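4. The Kit in Use

4.1 What arrives and what is promised

The Huronent kit is sold as a way for an ordinary lab to record manipulation demonstrations without owning a robot. The customer receives a pair of hand-held grippers, the cables to go with them, a head-mounted camera, and a quick-start card that manages to be both very short and out of order. The sales sheet promises that a new operator will be "collecting in minutes." We grant that no particular number of minutes was mentioned.

We reviewed the kit over one July at the Irwood lab. Our interest was modest. We wanted to know what the grippers record well, what they record badly, and how much of the vendor's advertised ease survives contact with a person who has other things to do that day. Sheena Lennox handled setup and most of the collection. Chinyere Nnaji did the review of the recordings, and so had the longer list of complaints.

4.2 Gripper views

Each gripper carries its own camera, looking out past the fingers toward whatever is about to be grasped. The vendor describes this as the most informative view in the kit, and for the last moments before contact we agree. It is also the view that wastes the most storage. Between grasps the operator's hand drifts over the work surface, and the camera faithfully records the drift.

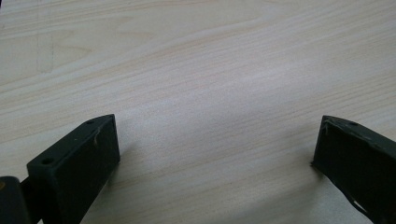
Stretches like these have to be dealt with by someone. The Huronent software offers an automatic trimmer, which looks for periods in which the fingers are open and the view changes little. At its default setting the trimmer was bold. It removed idle time and also the beginning of slow approaches, on the theory, we assume, that anyone moving that carefully had lost interest. Turning the threshold down fixed the approaches and gave us back the idle time. We settled on trimming by hand, a feature missing from the sales sheet.

Wood grain caused a second and more interesting problem. The bundled tracking software estimates gripper motion partly from visual features in these close views. A surface of long, similar streaks gives it plenty of features that look like their neighbors, and the estimated path would sometimes slide along the grain when the hand had done nothing of the kind. The manual recommends "a richly textured workspace." Our table met that description in the eyes of everybody except the tracker. Light reflecting off the surface did not help, and we lost a Saturday to moving lamps.

Wear shows up early in these views too. Scuffs on the fingers are plain to see at this range, and a model trained on gripper footage will see them as well. Whether it matters that the fingers at the end of a collection look older than the fingers at the start is a question we put to the vendor. The reply directed us to the spare parts page.

4.3 The sorting task

For the main trial we chose the tea box task from the Coppens set, a group of household tasks we have used in earlier work. The operator moves small packaged items between the table and the compartments of a lidded wooden box. It sounds like something one could give to a bored houseguest. It is hard on grippers, though, because the items differ so much in shape. A stick packet is thin and bends under very little force. A coffee capsule is stiff and tapered and would prefer to be somewhere else. Wrapped pieces in a pile hide one another and shift when touched.

Figure 2 shows the task as recorded by the head camera. 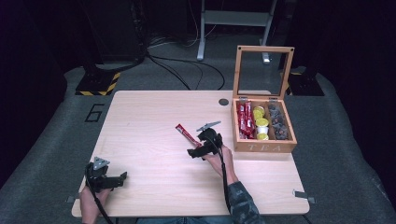

Stick packets were the best case for the kit. The jaws close flat, the packet lies between them, and the angle of the packet can be read from the head view without much argument. Nnaji could usually tell from a single still which way the operator meant to turn the wrist. Capsules were worse. They had to be gripped near the rim, and a slightly low grasp tended to squeeze them upward and out. We kept these failures in the data and labeled them, which is the sort of thing one says in a paper after failing to prevent them.

The triangular plates on top of the grippers deserve a word. They give each gripper a distinct shape when seen from the head, and they did more for our hand tracking than anything else in the kit. They also stick up. Operators working near an open lid learn to come in low or from the side, and that habit ends up in the demonstrations whether or not the robot that later learns from them has any such plate to worry about. We saw it most clearly in the rightmost compartment.

Cables were the other steady influence on behavior. Each gripper has one, and Lennox took to routing both toward herself, off the near edge of the table. This kept them out of the box. It also made reaching across the body unpleasant enough that operators stopped doing it and used whichever hand was closer. A reader of the raw data might take this for a strategy.

4.4 Volume and upkeep

In total we kept 2217 episodes. The count is after hand trimming and after removing recordings in which one of the grippers had stopped sending data - a fault the software reports with a small gray icon, on a gray toolbar. Restarting the recorder cleared it every time. We ran the same task at our Eltdale site with a second copy of the kit and saw the same fault there, so we are inclined to blame the product and not the building.

Calibration has to be repeated whenever a plate is bumped. Given the remarks above about lids, plates are bumped. The procedure is short and well designed, and by the second week Lennox could do it while holding a conversation, usually on the subject of calibration.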